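Naming Squads in Serial Space Comics
Celina Szewczyk
Term project, Popular Narrative seminar

1. Question

My project looks at how a long-running comic explains names that readers already know. I used Storkitz, a space adventure series, and its prequel novel Bonel. Both follow the crew of the freighter Irer, and both had to fit around a story that fans knew in advance.

2. Material

I read 297 pages of the comic and all 400 pages of the novel. I also went through 726 reader letters printed in the back of the issues. I sorted the letters by topic in February and kept only those that mention a ship, a crew or a place by name.

3. Findings

The comic explains a name in one of two ways. Either a character says it out loud in a big scene, or the name turns up in the background and is picked up later. Letter writers liked the second way more. The Grabowska storyline is the clearest case — the moon is on a cargo list 3 issues before anyone lands there, and several readers wrote in to say they had spotted it.

The novel is less careful. It gives the Irer a namesake in chapter two, then a different one near the end. The comic later sides with the first version and drops the other without comment.

4. Problems

The printed letters were picked by the editors, so they may not show what most readers thought. I also had no access to the early scripts — only the finished pages. A follow-up could compare the first printing with the collected edition, where some captions were rewritten. 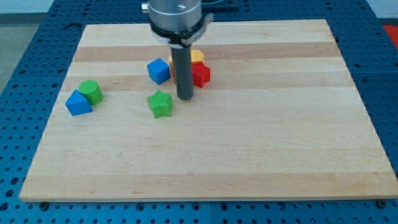
Fig. 1. Robot arm over a maple board with six small colored blocks.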